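2018-02-28

Cold again, radiator in the lab clanking since before I got in. Coffee machine dead. Wrote half the methods section on the train and then lost most of it becuase I never pressed save. Not starting that again tonight.

Anyway. Ordering trials. The question is still the one from December: if you give the policy the steps in a fixed order during training, does it learn the buttons or does it just learn the order? Egger method says shuffle everything from the start. Prestura paper says fixed first, shuffle late, and claims it learns quicker. I've been running both on the same arms, same budget, 3000 demos each, and up to this week couldn't tell them apart on anything that mattered.

Now I can, a bit. Fixed-first gets to 85 per cent on the standard layout, and gets there early. Lovely curve. Then swap two start positions and it falls over. Shuffled-all-the-way is slower, uglier, wobbles for ages, but swap the positions and it hardly notices. Not written up, not checked properly, only one seed for the swap test. Don't get excited.
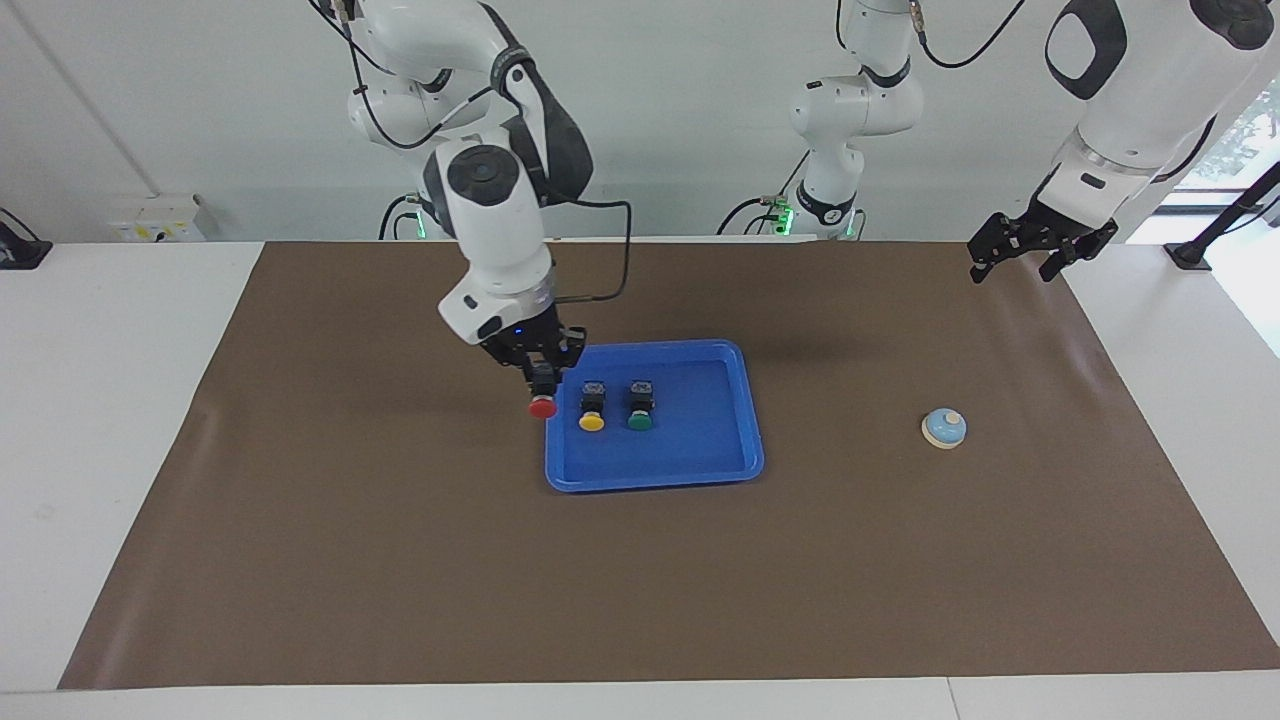 Start state matters more than I'd allowed for. Been lazy about it, treating every reset as the same reset, and they aren't, a small shift along the mat and the approach angle changes and then the grasp changes and then you're comparing two different things. So spent the morning on a proper reset sheet. Row order written down as red, yellow, green, left to right, in the blue tray, bell off by itself on the right. Red is the awkward one, right gripper has it over the left rim, up by the corner, and a rim is exactly where I don't want a scrape getting counted as a miss. Need a rule for that. Either touching the rim is a fail or it isn't, can't keep deciding by mood. Going with: contact allowed, dropping isn't. Write it on the sheet before I change my mind.

Also the left arm. In the fixed set it always moves after the right one has finished, so of course the policy waits. In the shuffled set sometimes the left goes first, and I suspect that's half of the gain, nothing to do with the button order at all. Ugh. That's a confound and I should have seen it in December. Means a third condition: shuffle the buttons, keep the arm order fixed. Another 500 demos at least just to see if it's worth doing in full.

Lunch at desk, cheese roll, crumbs in keyboard.

Afternoon: split the logs by which arm moved first. Took far too long, the old Erero exporter writes the two arms with different clocks and I had to line them up by hand for the early sessions. Found 10 episodes where the labels were plain wrong, right and left swapped. Took them out, reran the numbers, the gap's still there. Smaller though. Will not be telling the Dosmont lot until the third condition is in, they'll have it on a slide by teatime.

Thing I keep coming back to: the fixed-first policy on a swapped layout goes to where red used to be. Goes there quite confidently, closes the gripper, lifts, carries on with nothing in it. So it has learned a place and not a colour. Pretty good figure for the paper if it holds up. Ought to log gripper width at the lift so I can count those seperately from ordinary slips.

Tomorrow:
- two more seeds on the swap test
- reset sheet printed and taped up
- gripper width in the log
- ask about booking the arms for longer, mornings if poss
- methods section, SAVE IT

Home late. Beans on toast. Forgot to ring the dentist again.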